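Dretanard open studio, 16 August 2021

Quick write-up before I forget it all. Went over to Dretanard for the pastel conservation open day, two trains and a bus, got there late and missed the coffee. Six of us in the group, mostly people who own one old portrait and worry about it.

Letay Mekonnen took the first half. Eighteenth-century pastels on blue paper, why they shed, why you never ever lean the frame face down in a car boot. She had a small oval of a boy in a grey coat, sold in July as "circle of" somebody grand and now going back to plain "English school". Attribution rests on the way the lace is done, aparently, plus an old label from a dealer called Avotiņš. I couldn't read the label. Karthik Navaratnam could, or said he could.

Lovely thing all the same. Chalky blues in the shadows of the face, a bit of pink rubbed in with a finger. The glass is old too and they're keeping it. 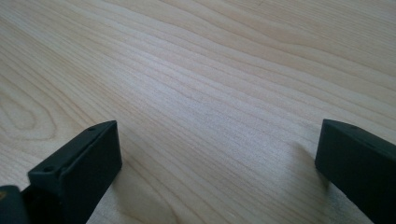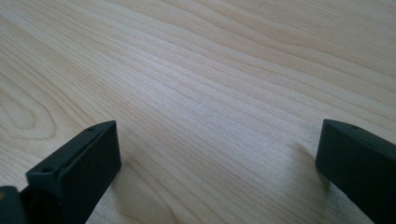
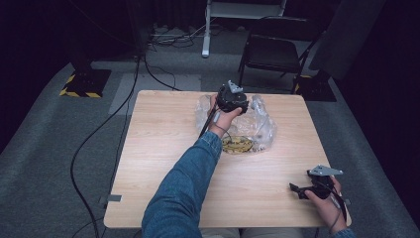
Can a pastel be cleaned at home?
Leave the picture surface alone, even with a soft brush, as the powder is barely held to the paper. Dust the outside of the frame and the glass with a dry cloth, and take anything else to a paper conservator.

Second half was frames, with Mirko Leone. Less my thing but he was good. Water gilding versus oil gilding, how to spot bronze paint over a loss (goes brown, looks like gravy). He passed round a corner sample, 90 years old, still bright. Then a long argument with Marcela Šimek about backing boards — she wants everything sealed, he wants a bit of air. Didn't get settled.

Light levels next. They keep pastels at 60 lux or under in the Fandach room, blinds down, and your eyes do get used to it. Took me a minute. Nearly walked into a plan chest.

Asked Rokeya Samarakoon on the way out about my own one, the aunt with the bonnet. She'd want to see it out of the frame before saying anything. Fair enough. Mould spots lower left, so I shoud have gone sooner.

Notes for anyone going — bag goes in a locker, pencils only, no lift to the upper studio. Handout is 2 sides, worth keeping. Bus back leaves from the other side of the road.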